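Reading time: 4 min
Print | E-mail

Re: Renko box size on the Clallwood futures, fixed or ATR?

Hi all,

Catching up on a week of list mail with my second coffee, so forgive me if somebody has already answered this. Lợi wrote:

> I've been running Renko on the Clallwood front month for a while now with
> a fixed box of 5 points, and in quiet stretches it's lovely. Then we get a
> wild Wednesday and I get eleven bricks up, nine bricks down, and a stop
> taken out at both ends. Ebise told me to switch to an ATR box and stop
> complaining. I tried it, and now my old charts don't look the same
> from one day to the next! Bricks I traded off last week have vanished.
> Is that a bug in Girkano or am I doing something dumb? And what lookback
> are people using?
>
> Lợi

You're not doing anything dumb, and I don't think it's a bug either (though I did write a grumpy e-mail to Girkano support when I first ran into it, and they were very nice about it). The way the ATR box works in that package, it takes the latest ATR value and redraws the whole history with it. So when the range widens, the box gets bigger, and all the small bricks from last month get swallowed into larger ones. The signal you took was there when you took it. It just isn't on the chart any more.

That's fine if you only use the chart to get a feel for the trend. It's a real headache if you're backtesting, and I'd throw out any results you've gotten that way. I had a gorgeous equity curve in January that came entirely from this. 452 trades, hardly a losing month, and I was already spending the money in my head. Then I froze the box size at the start of each test month and the thing went flat as a board. Ouch.

What I do now, for what it's worth:

1. Work out the ATR on daily bars, and do it once, on the last trading day of the month. I use a long lookback, 200 days, which Branislav thinks is ridiculous (he's at 20 and we've agreed to stop arguing about it). The long one hardly moves, and I like that. I have enough going on without my chart changing shape every few weeks.

2. Take a fraction of that number and round it to something the contract can trade at. For Clallwood I've ended up close to where you already are, so your fixed box isn't a bad choice at all. I'd maybe go one notch bigger and see how the wild days look.

3. Type it in as a fixed box and leave it alone until next month. Write it down somewhere too, with the date, or you'll never be able to rebuild the chart you were looking at. Mine goes in a plain text file next to the trade log.

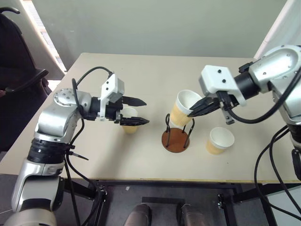

4. Decide whether you're building bricks from closes or from highs and lows, and stick with it. I think this is where your eleven-up, nine-down day comes from. If Girkano is set to high/low it has to guess which came first inside each bar, and on a big range day it guesses a lot. Closes on a one-minute feed gave me far fewer of those zigzags. You do give up a little on entries.

5. Put the stop two bricks back plus a bit of slippage, and size from that. With a $2,000 limit on any one trade (that's my number, yours may be different) I sometimes find I can't take the position at all. Annoying, but I'd sooner sit that one out than squeeze the stop in until it fits.

One more thing on gaps. Most packages fill an overnight gap with phantom bricks at prices where no trade ever happened, and a backtest will happily give you a fill at every single one of them. Check yours! Hậu posted a little script for the Gimus platform that marks the gap bricks in a different color, and it should be in the list files. I don't know if anyone has ported it to Girkano. If you have, please shout, I'd love a copy.

Also, has anybody tried this on the Weerasinghe spread? Ji-hoon mentioned it in passing a while back and then went quiet, so either it's terrible or it's really good. The daily range is so small that I can't find a box size that clears costs and still turns in decent time, and I've been at it for three evenings.

Lợi, if you send me your brick settings and that one awful day of data I'll run it both ways and post the two charts. No rush on my end.

Cheers,
Ebise (yes, the same one who told you to stop complaining, sorry about that)

Last updated: Wednesday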